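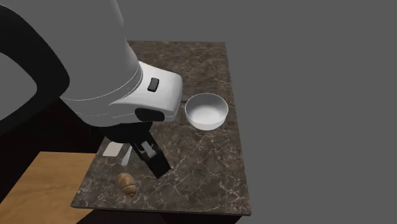 Hi all, back from the open afternoon at Truredus and I promised Ramiro a write-up, so grab a coffee. The kitchen manipulation group had the main room, and they were running the tabletop tasks in simulation on the big screen – a pity for those of you who wanted to shake hands with a real arm, but it meant we could stop it and poke at things as much as we liked! I got stuck for ages on the approach to the pastry. With the gripper tipped over at a slant like that, and the white pan sitting off near the right side of the counter, I'd have guessed the wrist would get in its own way, and I said so (loudly, sorry). The woman at the keyboard just grinned and let me pick the next start position.

On June's question, pasted here so it's all in one place:

Ramiro Alcaraz wrote:
> Is anyone going to the Truredus thing? I'd like to know
> 1) how many runs they do per layout, and
> 2) whether they shuffle the objects or just the arm.
> The Pikance demo last year dodged both and I'm still sore.

So, Ramiro: 600 runs per layout, and they shuffle both. Each run gets 15 seconds before it's called a miss. They save everything, misses included, and she scrolled us through a folder of 266 of them from one layout, which I enjoyed way more than the polished stuff.

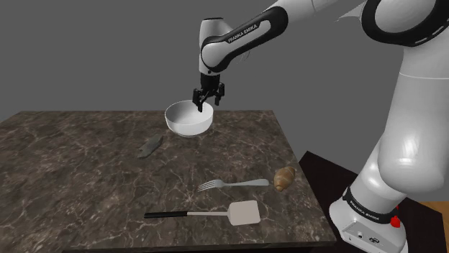 Objects and layouts

They have a small set of kitchen things and keep dealing them out in new spots. I liked the layout with the fork and the spatula lying nearly parallel, with the roll just past the end of the fork handle. The bowl was further back, near the far edge of the table. Benítez (the guy from the Plusik list, he drove up too) asked if thin flat stuff like the fork was the worst of it, and she said yes, by a mile, and the bowl is what they hand to new students. The arm model is a Franka, for those who keep track of that.

Anyway, they're doing a second afternoon at 2 and will take questions ahead of time. Send me yours and I'll pass them along in one email. Parking is behind the building, use the lower gate.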